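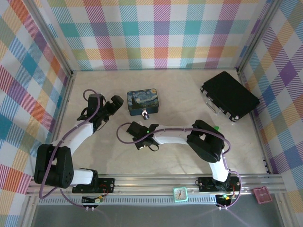
My uncle died in April and I've been asked to write the notice for the paper in Mistbridge. The family wants color in the service, and my aunt would like the printed program bordered in a plaid with teal, orange, pink and purple on white, like the plaid on those walls. That part I can manage. My trouble is the wording. The paper allows 200 words before the price goes up and I have over that already. Do I have to list all 13 grandchildren by name? And does the name of the funeral home have to be in it?

Posted by Ferent

Deividas Lukoševičius

You don't have to list them. "Thirteen grandchildren" is fine and most families with a word limit do it that way. Name the spouse, the children and any brothers or sisters, then give the grandchildren as a number. If one of them helped care for him, you can still name that one, but ask the others first.
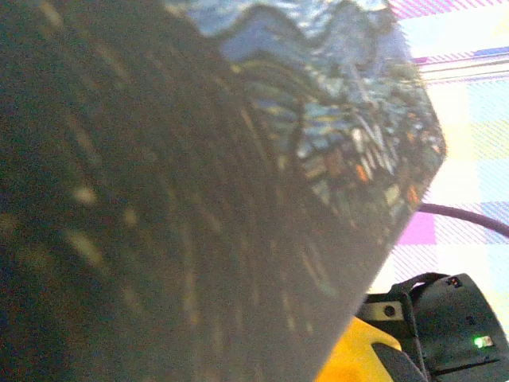
The funeral home is usually in there so people know where to send flowers and who to call. Check with them before you cut it. Some homes send the notice to the paper themselves and add their own line, and that line may count toward your 200. Put the full list of names in the program, where space costs you nothing.

Jankauskaitė

We left out the grandchildren for my mother and 2 of them were upset about it. Just pay for the extra words if you can.

Posesbridge

Agree with the first reply. Also put the time and place of the service near the top. Ours was at the bottom and people called the house all morning asking. Have 6 or so extra copies of the program set aside for relatives who can't travel, they will ask.
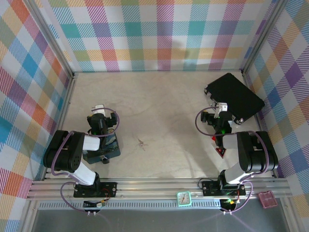

Plaid walls and a pale beige floor

Check the spelling of every name with someone other than yourself before it goes in. The paper charged us to run it again.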